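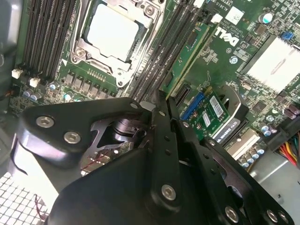 Which way does a memory module go in? Line up the notch in the gold edge with the bump in the slot. One way only. If it won't drop in, turn it end for end and try again before pushing harder.

Huang Hall bench class, handout 2: inside the desktop
Bring this sheet AND handout 1 (safety). No handout 1, no screwdriver.

Before touching anything
Power off, cord out of the wall, hold the power button down a few seconds. Rings and bracelets off. Hand on bare metal of the case first. Drinks stay on the Sterndale shelf by the door, yes even with a lid.

Memory
Latches open. Module straight down, thumbs at both ends, even push till the latches come up. Two banks on a board like this, one each side of the processor, so look up the slot order in the board manual, don't guess. Matching pairs.

Cards
Take out the bracket screw, screw goes in the Grosta tray (not your pocket). Hold the card by its edges, never the chips. Straight up, no rocking side to side. Little back and forth along the length is ok. Some slots have a catch at the end, release that first or you will snap it.
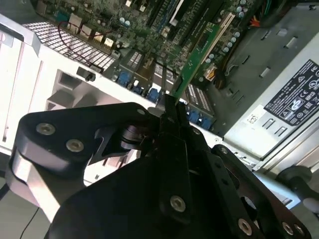 Fig. 2. Long, narrow green card near the white PCI slot.

White slot = PCI, older. Black longer ones = PCIe on these boards. Color is a habit of the maker, so check the printing next to the slot. Cards do not swap between the two types, dont force it.

Processor
Look, don't lift, this week. Know these: heat spreader (the metal square), load plate, lever. Small triangle on the corner of the chip matches a mark on the socket. Pins bend if you breathe on them wrong. Old paste comes off with alcohol and a lint-free wipe, next session. 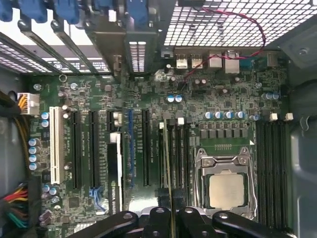
Wai-kit Pan asked whether a graphics card always has to go in the slot closest to the processor. Usualy the best pick but no, any full-length PCIe slot may do, speed can differ, see manual.

For next time
Read Stoltora notes p. 19, slots and lanes. Sketch one board from memory, label memory, processor, PCI, PCIe, power. Pencil fine. Hand in at the start, not the end.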